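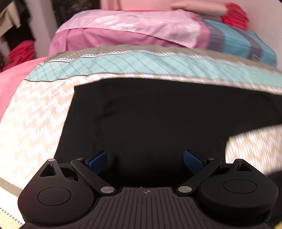 Black cloth on a patterned comforter

Search our store Search

About Plosa

Plosa started with one overstuffed hall closet and two people who love a good shelf! Baiba Kivi and Remzi Ateş now run a shop with 200 closet rods, drawer inserts and shoe racks (plus a whole wall of hooks, Remzi's favorite). Gülizar Güneş draws up closet plans at our front counter, so bring your measurements and stay a while. We've been at it for eight years and still get excited when a new drawer slide comes in.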